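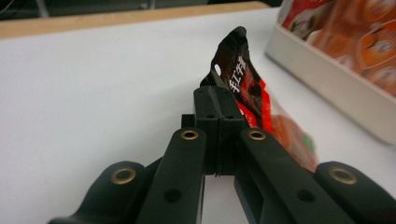
White tabletop, with a black gripper in front

Koutsoukos on Flanus Street: your questions about the closing

Well, the news is out, and the phone at the front counter has barely stopped since. Thank you, truly, to everybody who has called or written or stopped one of us on the sidewalk to ask if it's so. It is so. The Flanus Street store will close its doors for the last time on Fri 26 February, and we've put together the answers to the things people have been asking us, some of them many times over. If yours isn't on the page, keep reading to the bottom and you'll find out how to get hold of a real person.

Why is the store closing?
Our lease came up for renewal and the new terms were more than a grocery and housewares store our size could carry. We talked with the landlord all through the fall, and those talks were friendly, and for a while we thought we might meet somewhere in the middle. We didn't. Please don't be cross with the folks upstairs in the building, who are tenants like we were and had no say in it.

Is the whole company closing?
No, no, no! We've heard this one going around and we'd love your help in putting a stop to it. The Nurel store, over by the bus depot, is staying open with its usual hours, and so is the little shop in Tumudow. It's the Flanus Street store only.

What will the hours be until then?
Same as always, right up to the last week: nine in the morning to seven at night, and noon to five on Sundays. In the last week we'll shut at five every day so the crew can pack. On the very last day we'll open at nine and stay open until five, and there will be coffee and walnut cake at the front from the time we unlock. Come even if you don't need anything.

Will there be a sale?
Yes. Housewares, table linens, baking tins and greeting cards are already marked down, and the red sticker is the price you pay, so there's no arithmetic to do at the register. Shelf groceries will be marked down in the last two weeks. Fresh bread, cheese and the olive counter will stay at regular prices, and we'll keep ordering them as long as we sensibly can, though the olive counter may look a little thin toward the end.

Can I return something I bought on Flanus Street?
Regular-price items can come back with a receipt for 20 days, as they always could. If the store has closed by then, take them to Nurel and they'll look after you at the service desk. Anything with a red sticker is a final sale. If you get a red-sticker item home and find it's chipped or the lid doesn't fit, come and talk to us anyway and we'll sort something out.

What about my gift card?
Gift cards don't expire and they work at Nurel and Tumudow just as they do now. The old paper certificates (the green ones with the ship on them) are fine too, but the Tumudow register can't read the numbers, so please use those at Nurel or swap them for a plastic card before we close. The swap takes a minute and costs nothing.

I have a special order in. What happens to it?
We had 104 special orders open when we made the announcement, and we're calling each household to ask where you'd like to collect. If it's due before the last day, you can still pick it up from us. If it isn't, it will go to Nurel with your name on it. You don't need to do a thing unless your phone number has changed.

Will you still carry the same groceries? 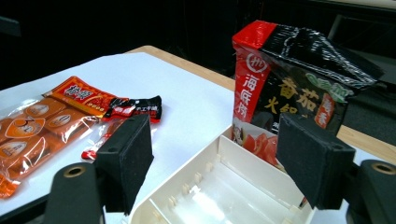 Hotpot seasoning and snack sachets

Mostly, yes. Nurel has more shelf space than we do and has agreed to take on the lines our regulars would miss, 259 of them at last tally, from the canned beans you like to the coffee that seems to go to the same four families. Glykeria Makris has been buying for Flanus Street for longer than she'd want printed here, and she is moving over to Nurel to keep doing it. If there's something you're worried about, write it in the notebook by the register. She reads it every evening.

What about the staff?
Thank you for asking this before you asked about the discounts, as a good many of you did. Everybody who wanted a place at one of the other stores has been offered one. Two of our people have decided to retire and one is going back to school, and we wish them all the luck in the world.

How do I get to Nurel without a car?
The 316 bus stops across from our front door and again at the depot, and from there it's a short, flat walk with a crosswalk the whole width of the road. If walking is hard for you, Nurel delivers on Tuesdays and Thursdays. You can sign up at our counter, or have a neighbor or grandchild do it for you.

Can I buy the shelving, or the old scale?
The scale is spoken for, sorry! Shelving, baskets and the two glass counters will be sold once the store is empty. Asger Østergaard is keeping the list, so leave your name and what you're after, and be ready to bring your own truck and a helper.

What's going in after you?
We don't know. We've heard a gym, a phone shop and a place that sells only cookies, and you probably know as much as we do.

Who can I talk to?
Ask for Glykeria or Asger at the counter on any weekday, or call the store number on your receipt. After we close, that number will ring through to Nurel.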